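4.2 Things that end up on the floor

We had not meant to write about floors at all. When Darlene Kennedy and I first planned the Colovville study, the floor was simply what the tables stood on, and our coding sheet had a generous list of surfaces (counter, table, shelf, sill, seat) with no entry for the one surface that every room is guaranteed to have. It was Marietjie Venter, going patiently through the first batch of notes one Thursday, who asked where she was supposed to put all the plates.

She was quite right to ask. Of the 157 episodes of table clearing and food handling that we kept for analysis, a good many included a moment in which a dish, a cup or a piece of food was below knee height, and our sheet forced the coder to leave that moment blank. We added "floor" as a full category, went back to the beginning, and coded the whole set again with two coders working separately. This cost us most of September, and I am still grateful for the good humor with which it was done.

What came out of the second pass is that the floor is used in more than one way, and that the ways are fairly easy to tell apart once a coder has seen a few of each. Some things are dropped, and are usually dealt with quickly. Other things are set down, with the dish upright and whatever was on it still on it, and these may stay for a surprisingly long while. Participants in the interviews spoke of the second kind almost fondly. "It's only parked," as one of them told Yu-ting Chuang, and we have borrowed her word: a parked item is one that sits upright on the floor with its contents in place. The definition leaves intention out on purpose, as a coder looking at a single still has no way to judge it. Figure 2 was coded as parked on these grounds.
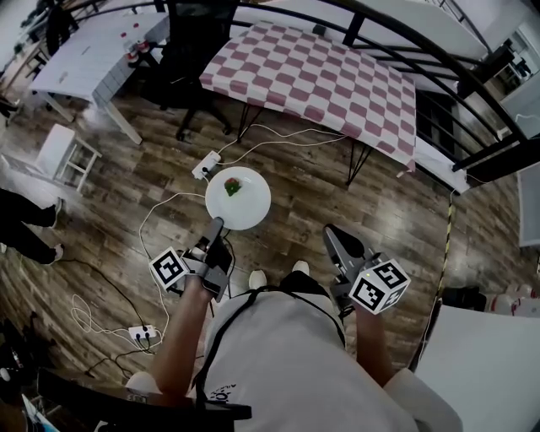
Figure 2. A plate on the floor, with a small piece of food on it, short of the table with the checkered cloth. Photo credit: Fokach study archive.

The plate in Figure 2 also shows something we came to call crowding at the feet. It has a power strip for a neighbor, with white cables running up toward the table legs and away across the planks, and a pair of sneakers is close by as well. Our first sheet would have recorded the nearby table and its cheerful cloth and stopped there. The revised sheet asks for the nearest object on the same surface, and for floor items that answer was very often a cable, a shoe or a chair base. Tania Roy has suggested that we treat these as hazards and score them, but we have held back from that - a cable beside a plate tells us where the plate is, and we would need quite different evidence to say how much trouble it caused.

We did find the low furniture harder to place than expected. Small stools, such as the white one further back in the same figure, were coded as seats by one coder and as surfaces by the other, and both had sensible arguments. In the end we followed the Belta scheme, in which a stool counts as a seat until something is standing on it. The rule is a bit blunt, and readers who want to reuse our data may prefer to merge the two categories, as Till Rathjen did in his own earlier work on shared kitchens.

Agreement between the coders was better for floor items than for items on tables, which pleased us and which we put down to tables being so much fuller. The remaining disagreements were nearly all over food that had a plate near it without being clearly on it. These we settled by talking them through, usually over lunch, and the decisions are listed with the coding sheet in the appendix.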